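Swapping fingertips on the Skurnard arms

I have had the Skurnard two-arm setup running for most of August, and the stock fingertips have been the weak part of it since the first session. They are hard molded plastic, 35 mm long, and they do fine on boxes and bottles. On fabric and film they slide. The Triltine tips are softer, slightly wider at the end, and bolt onto the same mount with two screws per finger.

The test load is a front-loading washer. I picked it because the opening limits the approach angle and the gasket punishes sloppy paths. Items so far are denim, a few colored cloths and a bundle of bubble wrap. The bubble wrap is the hardest of the lot for grip control: too little force and it slips out, too much and the bubbles collapse and the grip width changes under the controller.

Each tip set got 210 attempts, split evenly across the items, with the same grip force limit and the same head camera view. An attempt counts as good if the item ends up fully past the gasket with no help from me.

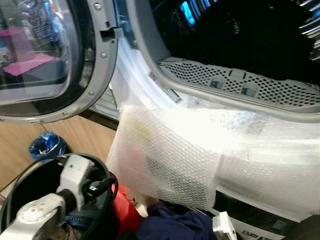

Results

Stock tips: 64 failures. Triltine tips: 35. Most of the difference came from the bubble wrap and the thinner cloths. Denim was close to a tie, as it folds into something either tip can pinch.

The remaining failures are mostly perception. The clear wrap gives poor depth returns, and glare off the plastic moves as the arm moves. The glass in the washer door also shows a distorted copy of the room, and the segmentation picked grasp points on it more than once. I now mask the door by hand at the start of each run.

Controller

I ran everything on the Indside controller with default gains. The Kandasamy driver has a slip detection mode that I want to try next, but it needs newer firmware on the wrist and I did not want to change two things at once. Loop time on the current setup sits around 393 microseconds, well within what the grippers need.

The Triltine tips are staying on. One of them already has a small nick from the drum lip, so I have ordered a spare pair.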